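Chapter 8
Picking Fingers: How to Compare Two Grippers Without Fooling Yourself

I once ran 865 grasps on a pair of grippers and learned almost nothing. I had the Suslow bolted on for the first half, the Vimen for the second, and somewhere in the middle I'd moved the table. Ouch! So this chapter starts with the boring part, which is keeping everything else the same while you swap one thing.

We'll use 28 trials per gripper, on the same arm, with the same objects in the same order. Write down the finger covering too. I skipped that for years (it felt fussy), and then a set of padded fingers beat bare ones on every handle I owned and I had no idea which pads I'd used.

Curved handles get a whole section of their own. A flat block forgives a sloppy approach, but a narrow strap-shaped handle wants the fingers close to parallel before they close, and the wrist camera is the best seat in the house for checking that. Look at the tips as well as the grip – ragged padding goes in your log, along with which finger it's on.

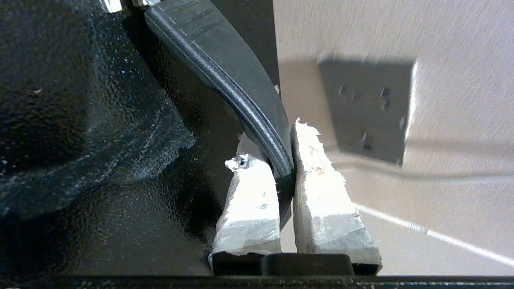 8.1 What You'll Need

One arm, 2 grippers that fit it, and a controller you already trust. I use a Poduval, but the Bolico works fine if you slow the closing speed first.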